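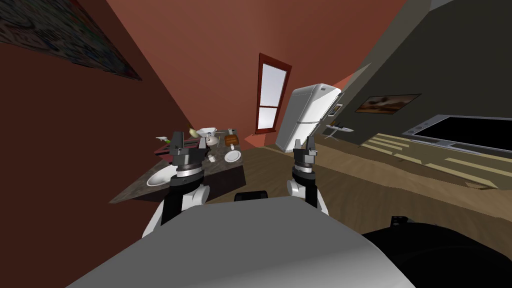

Abstract painting on a reddish brown wall, with kitchen counter and refrigerator.

Caruso Practice Drum, 29 cm
Item 967 -- Flistevdale Folk Supply

Goatskin head, ash shell, rope tension. The Caruso is the drum most Flistevdale procession players learn on, usually in a kitchen, usually until somebody's sister objects. It plays quieter than the full Irano and forgives a clumsy left hand.

Efthymia Liapis laces each one in the old crossed pattern, which takes her a day and most of her patience. Settimio Serra cuts the sticks. He makes one length and considers the matter closed.

Weight: 900 g
Price: $595, sticks included
Strap: sold separately, sorry

Heads go slack in damp weather. Tighten the ropes evenly and keep the drum away from radiators. We don't cover heads "warmed up" in an oven -- June was a bad month for that.

Fits the Briltument padded bag. Also fits a pillowcase.

Price checked 24 Sep 2023.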